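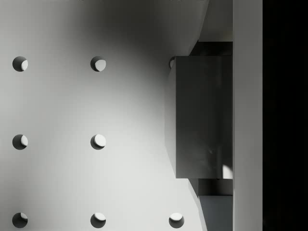 Render, plate with round holes, dark gray block at right.

2018-03-03

Glove padding, second round. Bench free early so got going before coffee. Four pairs of Gralletti fight gloves (the open-finger ones, large) plus the two sparring pairs Jocelyn brought back from Jitaru. Want to know if the knuckle foam goes flat over a camp or if the fighters are imagining it. They all say it does. Coach says it doesn't. Coach doesn't wear them.

Setup same as last time. Drop weight onto the knuckle block, glove strapped over the form, Nidix pad underneath, peak force off the laptop. 20 drops per glove, left hand then right, let the foam sit between drops. Tape on the thumb loop so it doesnt swing into the weight. Wrist strap pulled to the pen mark and no further — last round I was cranking it down differently every time and half the spread was me.

Zeroed the Nidix pad cold, then again after it had been on a while. Small drift. Wrote the second zero on the sheet, used that one for everything.

New pair first. Boring, good. Peaks sit close together, highest 1170 N on the right hand, and that was the first drop, which always reads odd. Left hand a bit softer than the right all the way through. Same on the second new pair. So either they cut the foam differently left and right or my form is crooked. Flip the form and repeat before saying anything to Gralletti. Not emailing them off one morning.

Sparring pair A: clearly harder. You can feel it with your thumb before you even strap it on. Foam over the first two knuckles is dished, outside two look fine. Makes sense for somebody who lives on the right cross. Seam by the index finger opening, thread fuzzy but holding.

Sparring pair B: nothing like A. Reads nearly new. Asked Jocelyn, she thinks B belonged to one of the grapplers and mostly got worn for clinch work. So "age in weeks" is a useless column, needs to be rounds of stand-up or something like it. Changed the heading on the sheet. Old heading was mine, fine, dumb heading.

Lost drops 7 to

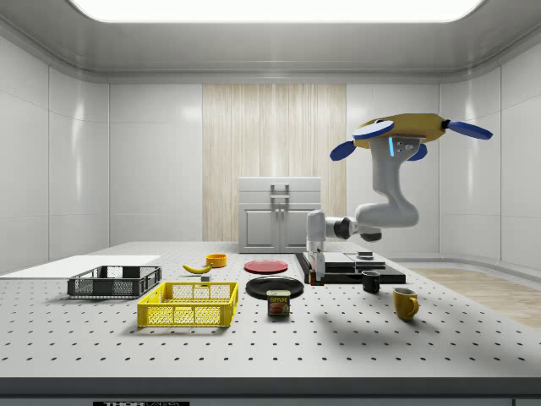
the end of the set on B right, laptop went to sleep in the middle. Redid the whole hand from the start instead of patching. Sleep setting is OFF now, please leave it off, whoever keeps switching it back.

Sweat test. Damp cloth in the glove overnight, bagged, one new pair. Peaks moved up a little against dry but I dont trust it yet, foam was still cool from the locker. Brândușa says the cold alone could do it and she's probably right. Plan is a dry glove kept in the same locker overnight, run side by side with the wet one. Should have done that to start with.

Also tried the tape question. The Kekgate card lets the corners run tape over the wrist strap, and Brândușa wanted to know if a heavy wrap at the cuff pulls the padding back off the knuckles. Taped one pair the way the cutman does it, photographed the knuckle line against the ruler, untaped, again. It does shift back, a hair. More when the fist is closed. Drop numbers the same within the scatter. So probably only matters for cuts, which the rig tells us zip about. For cuts we'd need something dragging accross a surface, and I don't want to build that in March with the Kekgate bout this close.

Hand wraps: the form has no wraps on it. Real hand does. Jocelyn brought this up before and I waved it off, and now I think she had it right. Gauze changes how the glove sits over the knuckles, and gloves that are snug on a bare form are tight on a wrapped hand. Repeat one new pair and pair A with the form wrapped, gauze and one layer tape. Jocelyn to wrap, she does it the same way every time. I don't. 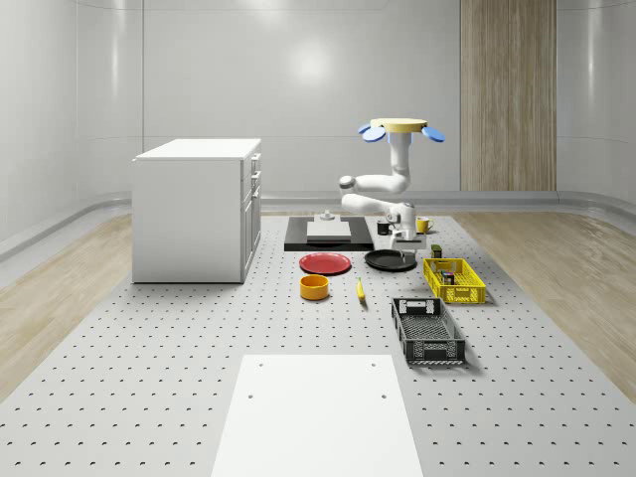
White board lying flat on the perforated platform, render.

Weights, for the record: every glove on the kitchen scale, before and after. Pair A is lighter than new. Lost foam? Or dried-out leather? Cut one open at the end, not before, and ask Jitaru first because they might want them back.

To do
— flip form, repeat new pairs, left/right thing
— cold dry vs cold damp, same locker, same night
— wrapped form, one new pair + pair A
— ask Jitaru for a pair from a heavy puncher, and how many rounds they've done
— spare cable for the Nidix pad, the connector is loose if you bump the bench
— Brândușa wants the peaks as a plot by 9 on the day we meet, not a table

Told the coach pair A is hard and pair B isn't. He said he'd bin A for sparring regardless. OK by me, but I get them first.

Bench wiped, weight locked up, pad in its case. Pair B still drying on the hook by the door, dont pack it.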